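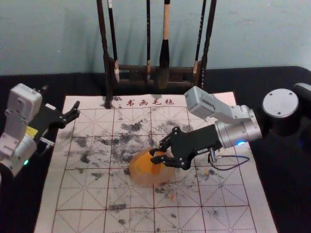
Grosbridge Park: frequently asked questions

How big is the park?

It covers 200 acres if you believe the deeds, and rather more if you have walked it uphill from the Wilitier Road gate with a pushchair. Most of it is open grass and old woodland. The walled garden, the boating lake and the bandstand are all at the bottom, near the town.

When is it open?

The gates open at 7am and close at dusk. Dusk is decided by the ranger, Skye Innes, who looks at the sky. If you are locked in, ring the number on the gate and prepare to be sighed at.

Is there an entry fee?

No. The walled garden asks for 50p in the honesty box. The box takes coins only and has been known to take buttons.

Where can I park?

In the car park off Wilitier Road. It fills by mid-morning in fine weather and stays pleasantly free in January. Please don't use the verge by the primary school. The residents there own cones.

Are dogs allowed?

Yes, everywhere except the walled garden and the play area. Leads on around the lake, please. The geese were here first and they hold grudges.

Can I hire a boat?

Rowing boats go out from Easter until the end of September, weather and oars permitting. There used to be pedalos shaped like swans. The real swans objected, and the pedalos were sold.

Who was Kandasamy, and why is the gate named after him?

He was head gardener for most of his working life and laid out the rose beds, the lime walk and the maze. The maze was taken out after his retirement when it was found that he was the only person who could reliably leave it.

How many trees are there?

2,312 at the last survey, carried out by Thirumalai Mathew, our tree officer. He would like it known that the large laurel by the toilets is a shrub and was left out on purpose. Please stop writing in.

Is there anywhere to eat?

The Wamo café is beside the bandstand and does soup, toasties and a fruit scone with a loyal following. It shuts at 4pm sharp. There are picnic tables behind it, which the gulls regard as theirs.

Can I hold an event in the park?

Small picnics and birthday parties need no permission. For anything with a stage, a generator or a bouncy castle, apply to the park office at least two months ahead. The bandstand lawn holds 600 people, or fewer if they bring their own chairs, and they always do.

May I fly a drone?

No.

What about a kite?

Yes, on the top field. Kites already in the oaks cannot be retrieved by staff.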